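Chapter 5
Reporting on Sustainability in the Service Company

By the end of this chapter, students should be able to explain why a company publishes a sustainability report, identify the parties who read it, and tell the difference between a target, a measure and a result.

A company that sells services owns few chimneys. Its effect on the natural world comes mostly through vehicles, rented buildings, purchased goods and the waste its staff leave at customer sites. For many years this was taken as grounds for reporting very little. Customers now ask for the information when they invite bids, and lenders ask for it when they renew credit. The service company must therefore be able to show its figures and say how it arrived at them.

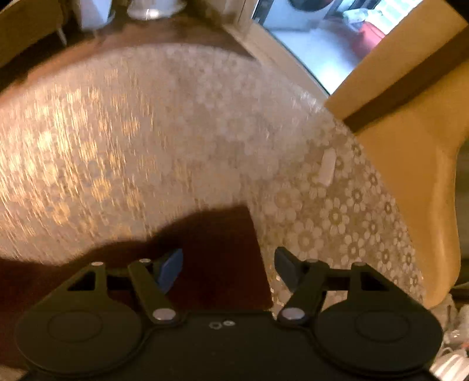

5.1 Setting the Boundary

The first decision in any report is what to include. Fetitz, a building services contractor with 286 employees, began with its own offices and its fleet of 28 vans. Fuel and electricity bills were already held by the accounts department, so the first report was completed quickly. It left out subcontractors, who carried out a large share of the work.

A narrow boundary is permitted in a first report, provided that it is stated. Difficulty arises when the boundary moves and the earlier figures are not restated. When Fetitz sold its Rudcombe depot in January, its reported electricity use fell sharply. The work of the depot had passed to a subcontractor, and the electricity was still being used - it simply no longer appeared in the table.

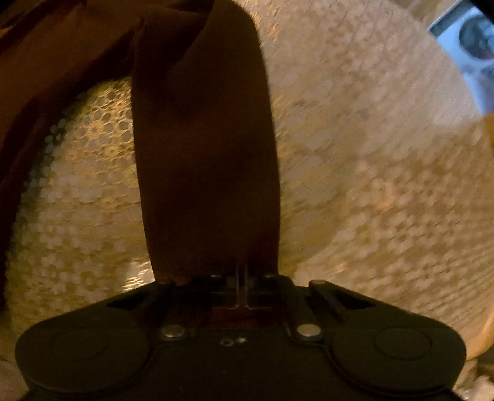

In the following report the company restated the base year and added a note on the transfer. The reduction that remained was smaller, but it could be compared fairly with the years before it. Students should look for such notes before reading any chart, and should treat a long series of figures without one as a reason to ask questions.

5.2 Targets and Measures

A target states what is to be reached and by when. A measure states how progress will be recorded. Reports often give the first without the second. A promise to "reduce waste across all sites" can't be tested until the reader knows whether waste is weighed, estimated from the number of collections, or taken from the invoices of the hauler.

Ekinci, a cleaning and maintenance company, set a target of reducing the waste sent to landfill from its Hevilmont contract to 190 tons a year. The figure was clear, but two of the site's buildings shared their collections with another tenant. The company divided the combined weight by floor area and stated that it had done so. The method drew mixed responses from those who read the draft.

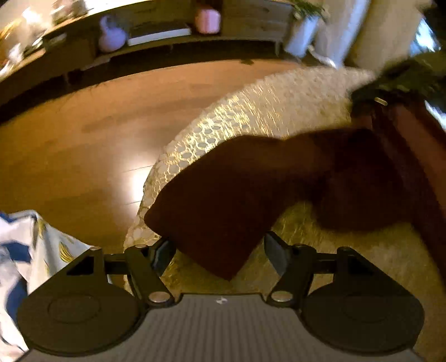 One reader of the draft objected that floor area has little to do with waste, and that a kitchen will fill more bins in a day than a records room will in a month. The same reader asked that the shared buildings be shown on a separate line. The company agreed, and the final report gave both the combined total and the part that had been weighed directly.

5.3 Readers of the Report

Employees, customers, lenders and local authorities read the same document for different purposes. Some companies respond by publishing two versions, a short summary and a full set of tables. This is sound practice when both draw on the same data and carry the same boundary statement. 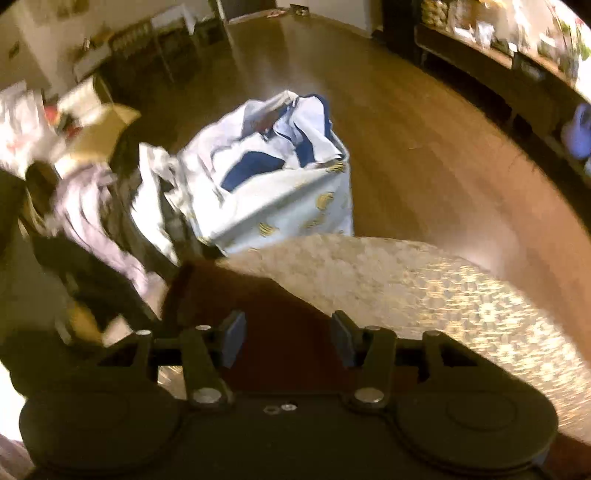 Figure 5.1 Laundry basket on a wood-plank floor.

Key terms for this chapter: boundary, base year, restatement, target, measure. Definitions are given in the glossary. Section 5.4 takes up the checking of reports by outside parties.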